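The Closet Purge, Part Two (or: why I own so many T-shirts)

01/04/2025

So I promised an update on the great closet clear-out, and a few of you have been nagging me in the comments, which is fair. I started in June thinking I'd be done in a weekend. Ha! It's a new year and I'm still at it, but I have opinions now, and I've learned a few things, so get a cup of something and settle in.

First, the number. I sat down one evening with the spreadsheet my friend Kalkidan Nigatu made me start (she's the most organized person I know and I'm a little scared of her) and added up what I'd spent on clothes last year. It came to $2,185. I had to go back and check it, because in my head I'm a person who never buys anything. And the worst part is how little of it I wear! I rotate through the same two pairs of jeans and the gray sweater, same as always.

Most of the damage was small stuff. A top here, a pair of leggings there, free shipping if you spend another twelve dollars. The Pullel app was the real villain. I'd be lying in bed, it would ping me about a sale, and I'd wake up to an order confirmation. I deleted it in the fall and I've missed it maybe twice.

The sorting went slowly. Everything came out of the closet and got heaped up by type, and I made myself touch every single thing before deciding on it. I know that sounds a bit woo-woo, but it works for me - you remember pretty fast that the waistband digs in or the collar itches.

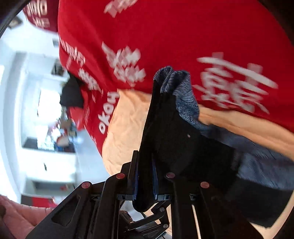 Reds and peaches and one more black thing, naturally.

Black clothes were the hardest category by a mile. They all look the same on a hanger, so I kept buying new ones thinking I didn't have any. My rule now is that I take them over to the window and look at them in daylight. If a black top has gone that sad brownish gray, it becomes a cleaning rag. I kept the ones that are still properly black and I've put them all at one end of the rail so I can see what I've got.

Then there's selling. I tried Stendico first, because everyone at work uses it, and I listed 20 things. I sold six. After fees and postage I made $93, and that took me most of a month of answering messages like "would you take three dollars" and "is this still available" from people who never wrote again. If you've got designer bags then sure, go for it. For regular clothes I don't think I'd bother a second time. My hourly rate must have been terrible and I refuse to work it out.

Ambaye was a much better experience. It's the little consignment place next to the dry cleaner, and they take coats, boots and anything wool. You drop off a bag, they go through it right in front of you (slightly humbling) and hand back what they don't want. I came out with store credit, which I have so far managed not to spend on more coats. Go early in the day if you can, the line gets long and there's nowhere to sit.

What was left went to the donation bins, except for the things with holes, which I cut up. I have enough rags for the rest of my life.

And then, the graphic tees. Oh boy. I can be brutal with a blazer but put some lettering on a piece of cloth and I turn to mush. I fall for a big print every time, whether I can read it or not, and red ones are my special weakness.
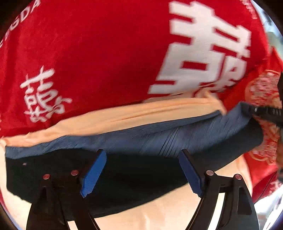 What I'm doing differently this year

I've set myself a budget of $40 a month for clothes, and it rolls over if I don't use it. I went back and forth on doing a full no-buy year, but I know myself. I'd last until about spring and then go completely wild in a shoe store.

Anything I want goes on a list on the fridge and has to stay there for two weeks. So far the list says rain jacket, socks, and "nice belt??" and I've already gone off the belt.

I also bought a set of those slim Flemico hangers, before anyone asks. Yes, I bought something in order to own less. They do take up much less room than my old plastic ones, though silky things slide right off, so I've kept a few padded ones for those.

Next up is the hall closet, where the winter boots and the tent and a bread machine all live together in a heap. If any of you have a good way of storing tall boots so they don't flop over, please leave it in the comments. I've tried rolled-up magazines and they just make the boots heavy.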